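Carnet d'atelier, numérisation du fonds Brendham
Dernière mise à jour : octobre

Mercredi, 8 h 40

Reprise du registre des baptêmes de l'assemblée de Brendham, deuxième cahier. Le premier est clos : 89 feuillets, relus par Bushra Magsi, rien à refaire. Le second est plus difficile. Encre pâle, marges rognées à la reliure, et deux mains différentes à partir du feuillet 5.

Réglages inchangés depuis lundi dernier. Résolution d'archivage pour les feuillets, résolution moyenne pour les pièces volantes. La mire est à refaire à chaque changement de cahier ; je l'ai oubliée ce matin sur les premiers feuillets, repris ensuite. 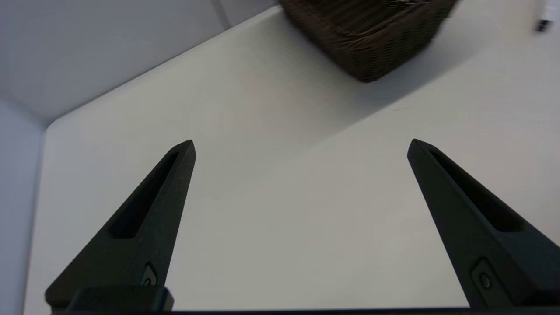
Transcription

Convention arrêtée avec Emmanuel Ogola : on garde l'orthographe du registre, la forme normalisée va dans la colonne voisine. Les noms de parrains illisibles sont notés entre crochets, sans conjecture. Les abréviations latines sont développées en italique dans l'export final seulement.

La date la plus ancienne est 1639, portée sur une copie tardive collée en garde. Papier et écriture nettement postérieurs. Je la saisis comme « date déclarée » et non comme date du document. Samina Warraich demande que la notice le dise dès la première ligne, les visiteurs de Dradthorpe ayant déjà cité la copie comme un original.

Pour les lieux, le toponyme « Swati » revient dans la marge de plusieurs actes, sans doute le nom d'une station missionnaire. À vérifier dans la correspondance avant de l'indexer.

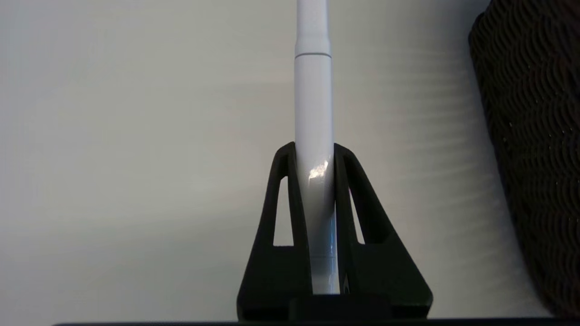

Les actes de la seconde main posent un autre problème : le pasteur y note la date de la cérémonie, son prédécesseur notait celle de la naissance. L'écart peut aller jusqu'à 5 semaines. Deux champs séparés, donc, et le tri se fait sur la cérémonie. Jummai Idahosa modifie le gabarit Starnano en conséquence ; ne pas importer avant son accord.

14 h 15

Import d'essai refusé. Cause : caractères longs (s long) mal encodés dans la colonne d'origine. Corrigé dans le tableau, pas dans les images. Second essai correct.

Reste à faire :
- lettre à Arsalan Tanoli pour l'accès aux procès-verbaux du consistoire
- contrôle croisé des mariages mixtes (colonne F vide par endroits)
- reprise du feuillet de garde en lumière rasante
- nommage des fichiers du cahier 2, encore provisoire

Question ouverte : faut-il publier les mentions d'exclusion de la communion ? Samina est pour, avec une note. Bushra préfère attendre l'avis du conseil de paroisse. Je laisse le champ masqué dans l'export.

Contact : atelier du fonds Brendham | © Fonds Brendham, tous droits réservés | Haut de page
Ce site utilise des cookies de mesure d'audience. Accepter | Refuser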